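Walura revises countertop rule for rental bathrooms

June 2020

The Walura housing office has changed its surface standard for bathroom vanities in rental buildings. The revised text sets one specification for new tops and drops the separate category for honed finishes, which had been open to landlords since January.
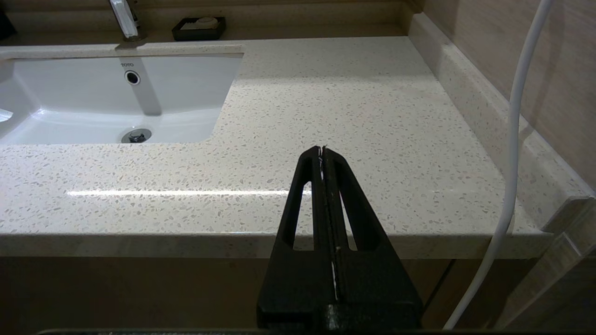 The standard applies to any top replaced during a change of tenancy. Tops must be nonporous, sealed at the wall joint and finished on every exposed side. Speckled quartz in a cream ground, with beige, gray and white chips and a polished front edge, falls within the permitted range. Solid colors are also allowed. Natural marble is not, unless the owner files a yearly sealing record.

Percy Cárdenas, who drafted the technical annex, said the earlier wording left inspectors to judge porosity by eye. "We had 281 reports last year and no common test behind them," he said. The annex now calls for a water drop test of 18 minutes at 4 points on the surface.

Drasisard, which manages 2,880 units in the Ater district, has asked for a longer phase-in. Its maintenance lead, Lucero Valderrama, said existing stock orders were placed under the old text and cannot be returned.

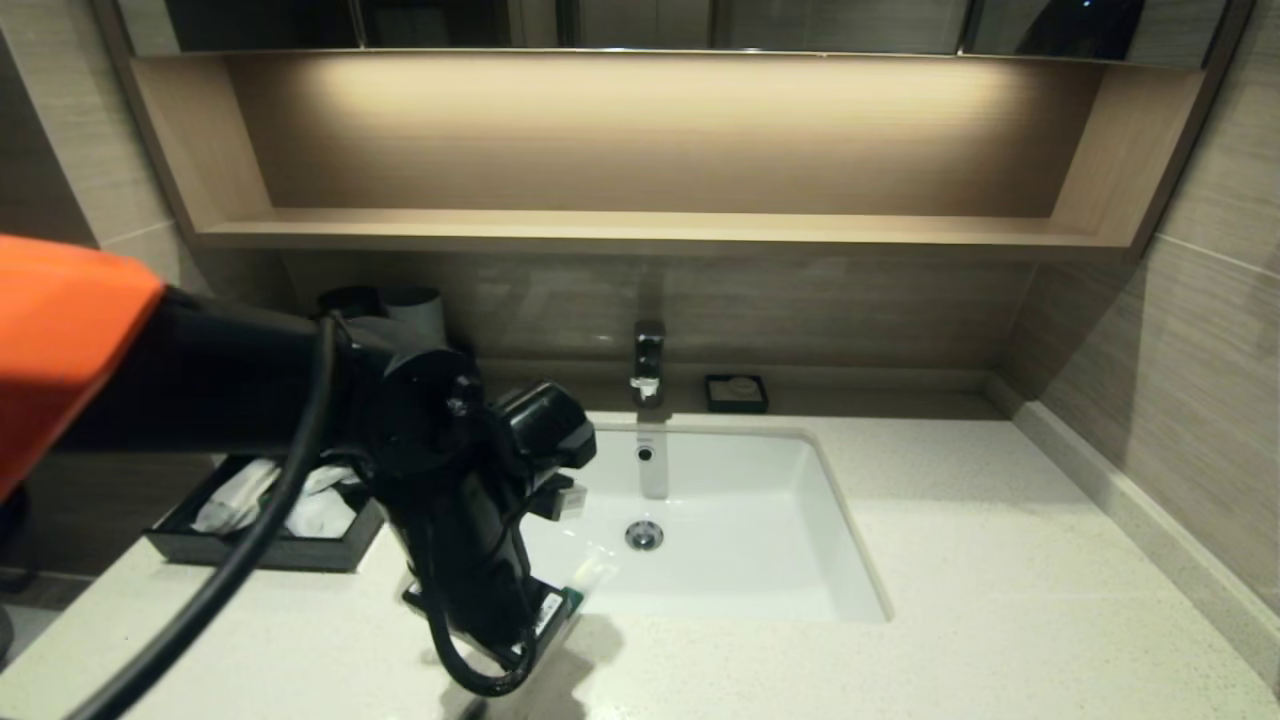
The office has agreed to accept tops ordered before the revision, provided the invoice is attached to the inspection form. Wall joints on those units will still be checked under the new rule. Silicone must be continuous, with no gap at the corners.

A separate proposal on basin overflow fittings, submitted by the supplier Thái, remains under review. Inspection forms with the new fields are available from the office on request.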